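From the Lunch Table

August has been a busy month at the Salinas hall, and I am happy to report that the shared lunches are still going strong in spite of the heat. We started them back in the spring with a pot of soup and a loaf of bread, and I will admit I wondered if anyone would come a second time. Well, you did! On our fullest day we had up to 20 of you squeezed in, and we had to carry chairs over from the Boler room.

A few of you have asked about the dishes. We would love to have more bowls, the plain deep kind that will hold a good helping of stew, and small cups are always welcome too. They don't need to match - ours certainly don't, and I think the table looks friendlier for it. If you are clearing out a cupboard on Kumevmont Road or anywhere else, please think of us before you take the box to the thrift store. 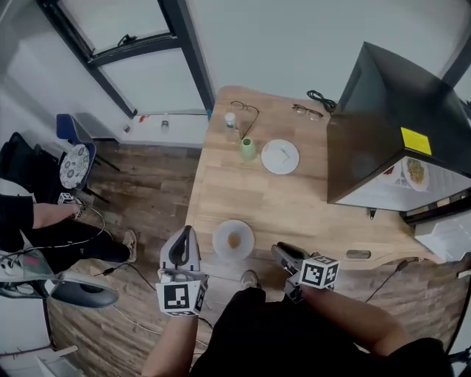
Bowl, plate and little green cup on the lunch table at Salinas.

Now for a gentle word on clearing up. Please take your bowl and fork to the kitchen when you are finished, and give the bowl a quick rinse, as tomato and squash soups do cling terribly once they have been left. Have a look for your glasses as well before you head home. The drawer by the door now holds 4 pairs, one of them in a very nice red case, and they can be picked up any morning after 10.

Plates saved for latecomers should have a name on them, please, and be eaten the same day.

The dish fund jar stands at $536, which is wonderful, and thank you to everybody who has dropped in their change. Part of it will go toward a new set of soup spoons from Ikuler, and we are still making up our minds about the rest. Suggestions can go in the notebook next to the jar. Next month we go back to the big bean stew, so come hungry and bring a neighbor if you can.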